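Section 4. Recording Two-Handed Examples: Containers and Baskets
Oltcombe collection guide, revised August 15, 2019

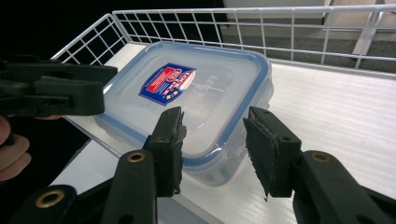 Section 3 dealt with a single gripper and one loose object. Two grippers on the same object are harder to record well, and most of the bad data we have received came from this step. Read the whole section before you pick anything up. The earlier edition said a new operator could be "productive within minutes." We have taken that sentence out.

4.1 Before you start

1. Put the basket on a surface that does not rock. Push down on each corner with your hand.
2. Place the container inside, lid up and snapped shut. Turn it a little so it does not line up with the basket walls.
3. Check the foam pads on both grippers. Some fraying at the edges is normal. Replace a pad if you can see bare plastic through it or if it slides when you push it with your thumb.
4. Open and close each gripper fully. If one sticks, stop and see Section 7.
5. Start the Forkitz recorder and wait for both channels to show a steady light. A blinking light means the recorder is still looking for one of the grippers. It does not mean "almost ready," whatever the quick-start card says.

NOTE: Frosted and see-through plastic is a poor subject for the tracking software. A glossy lid under a ceiling light is worse. Avex lists clear containers as supported. We list them as worth trying, and we ask you to mark every such recording with the tag CLEAR so that it can be pulled out later if needed.

4.2 Recording one example

1. Hold one gripper in each hand, jaws open, outside the basket. Stay still until you hear the tone.
2. Bring both grippers in at a normal pace. Do not slow down for the sake of the recording. Slow examples teach the system to be slow.
3. Set the open jaws of the first gripper at one corner of the container. Bring the second in from the side.
4. Close the first gripper, then the second. Closing them together looks tidy on playback, but it tends to squeeze the container out of both.
5. Lift straight up until the bottom is above the basket wall.
6. Move sideways, set the container down on the mat, and open both grippers.
7. Back away and hold still until the second tone.

If the container slips, keep recording. Try once more from wherever it landed. Then end the example and tag it SLIP. Do not delete it. A set with no failures in it usually means somebody cleaned it up, and a system trained on that set has never seen what a mistake looks like.

CAUTION: Wire walls catch gripper fingers. If a finger goes through the grid, open the jaws before you pull back. Pulling with the jaws closed can bend the finger mount, and a bent mount will spoil every recording afterward without giving any warning.

CAUTION: Keep your own fingers behind the handle. The closing force is small, but a pinch between two grippers hurts.

4.3 How many examples

The Wasilewska plan asks for 900 examples of this task per site. We will accept that number, but we do not promise anything on the strength of it. In April, Radosław Kaczorowski went through one site's full set and found only 39 starting positions that were different in any way that mattered. The rest were repeats with the container nudged by a finger's width. The trained model did well on those positions and poorly everywhere else.

So, between examples:

1. Turn the container by a different amount each time.
2. Change which wall or corner it sits against.
3. Every so often, move the basket itself.
4. Swap which hand goes in first.

NOTE: Two operators per station is the limit. With more, people start copying each other's habits.

4.4 Checking your work

Play back at least one recording in each batch at full speed. Look for:

Jaws that never fully leave the view at the end
A jump in the path of either gripper
The container moving before anything touches it (a timing fault, report it)

The quality score shown by the recorder measures how complete the file is. It knows nothing about whether the pickup was any good. We have seen near-perfect scores on recordings of an empty basket. Use your eyes.

Send questions about tags or rejected batches to Kibet Mrema, with the batch name in the subject line. Please do not send the recordings themselves by email.

Next: Section 5, Soft Items and Bags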